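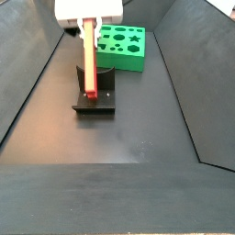 The gripper holds the long stick over the black stand.

In April the Udesance workshop opened its doors, and Nomvula brought her grandfather Xolani, who did not trust any machine with more than one button.

"It puts the shapes in the green block," she told him.

"My neighbour's baby does this also," said Xolani. 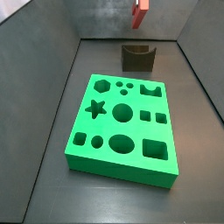

He bent closer to the grey walls and looked for the star, his favourite since he was a boy. Monique Gilbert, the engineer, waited politely. She had answered 41 questions that morning.

"Which colour does it like?" he asked.

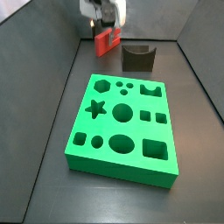
The red block, just above the floor.

"Red, today," said Monique, and Xolani took off his hat.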